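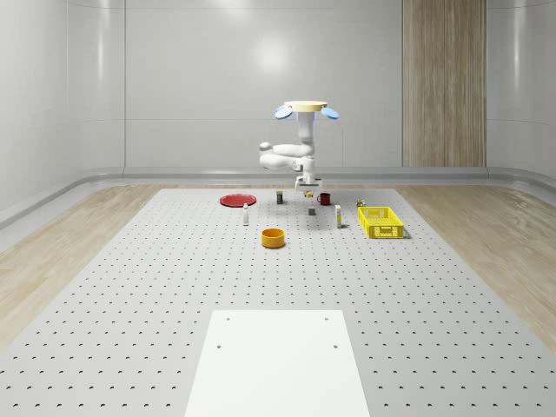 Grilwood Tabletop Chores, simulated set

Grilwood is a set of simulated episodes for one question: can a single arm clear a table yet? The short answer for now is sometimes. Mugs and plates are still hard, small blocks much less so.

Contents

318 episodes, one arm with a two-finger gripper. 139 are marked as successes by the checker script. The rest are kept, failures included.

Each episode has a text instruction, joint states, gripper state and rendered views. Objects are household items such as a plate, a bowl, a bottle and a yellow basket. Layouts change between episodes – don't rely on fixed positions.

Tasks

1. Pick up a named object and hold it clear of the table.
2. Put a named object in the basket.
3. Clear the table into the basket, with no order given. 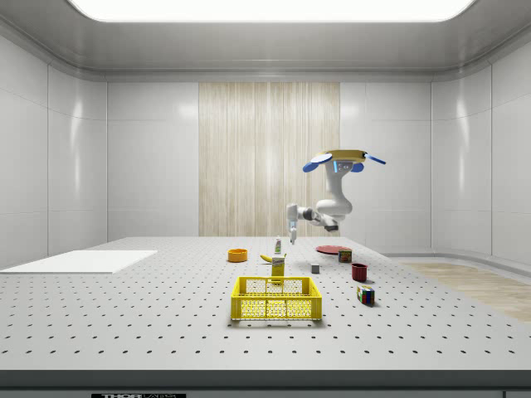 Known problems

Contact on thin rims is poor, so plate grasps slip more than they should. Episodes 100 to 161 were rendered with an older light setting. No real-robot runs are included; Ivan Demchenko plans to add some in July.

Contact

Ljubica Đorđević at Wamerberg. Please give the episode number when reporting a bad label.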